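Youth Football Archive and Reading Program
Interim progress report to the Brakport Fund
29 January 2023

1. Position at the reporting date

Work under the grant covers two linked items: the digitization of the match records of Gullby football club, and the reading sessions offered to academy players from the Gullby and Ulter youth teams. The first item is ahead of the plan submitted in August. The second is on plan for attendance and behind on materials. Spending is within the approved budget and no transfer between budget lines is requested.

2. Match records

The source material consists of handwritten team sheets, printed matchday programs and two sets of league returns. To date 2,595 match entries have been keyed and checked against at least one second source. Each entry holds the date, competition, venue, final score, scorers, starting lineup and substitutions. Cards are recorded where the referee's return survives.

Problems have been concentrated in the older cup matches. Team sheets list players by surname only, and the same surname often appears twice in one season. Where the shirt number does not settle the question, the entry is marked as unresolved and left out of the appearance totals. There are 21 matches in this state. Most are preliminary round ties played away from home, and the opposing clubs' own records are the likeliest way to close them. Ulter has agreed to search its files. Two other clubs have not replied.

Goal credits have been handled under the rule set out in the original application: the referee's return takes priority over the program, and the program over any newspaper report. Own goals are logged against the player and excluded from scoring totals. This rule has changed the published career totals of several former strikers, and the club has asked to see the revised list before it goes online. We have agreed to a review period of 30 days.

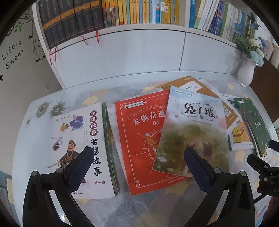

Physical storage of the bound material is still to be settled. The present shelving at the ground is metal, stands against an outside wall and has no room for the larger volumes. We have looked at ordinary domestic arrangements as a guide to what could be done cheaply, and one point is worth adopting: the dark hardcover set on the top shelf has numbered spines in gold lettering and ribbon bookmarks. Numbering of this kind would let a season be found without opening the volume, and a sewn-in ribbon would replace the paper slips now used to mark disputed matches. The binder's quote for both is included in the cost table held by the fund. We propose to apply the numbering to every volume and the ribbon only to those containing unresolved entries.

3. Player reading sessions

Sessions run after training in the classroom at the Ulter ground. Players in the two youngest age groups attend as a fixed part of the academy week; older players attend by choice. Attendance among the older groups drops before cup matches and recovers afterward. We have stopped scheduling sessions on the evening before a fixture — the coaching staff wanted the players home early in any case.

The planned material was a set of short match reports taken from the archive, edited for reading age and issued with a worksheet on tactics. The worksheets are finished for the junior level. The intermediate level is held up by the review period described in section 2, as several of the chosen reports concern matches with disputed scorers. 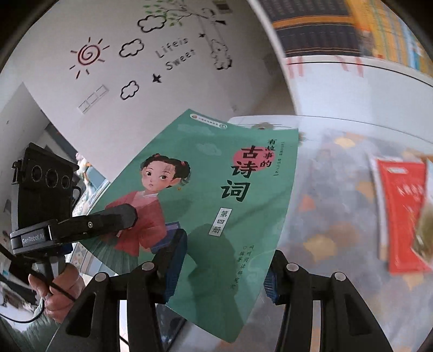 In the meantime, players at the intermediate level are using general reading material and the current laws of the game. The section on offside has produced the most discussion and will be kept as a permanent unit.

4. Software

The database was moved to the Chantharasri records package in the autumn. The move took longer than planned: the import tool accepts files of no more than 1,000 rows, and extra-time scores had to be mapped by hand. Penalty shootouts are now stored separately from the match score, so a drawn tie decided on penalties counts as a draw in the statistics. Backups run nightly to a second location.

5. Next period

Remaining league seasons will be keyed first, followed by friendlies and testimonial matches. Friendlies will carry lineups and scorers but will not count toward official appearances. The public search page will open with league and cup matches only, once the club's review has closed. Intermediate worksheets will be issued to coaches for comment before use.

One decision is needed from the fund — whether the wartime regional fixtures fall within the scope of the grant. The league does not treat them as official. The club does, and has asked for them to be included under a separate heading.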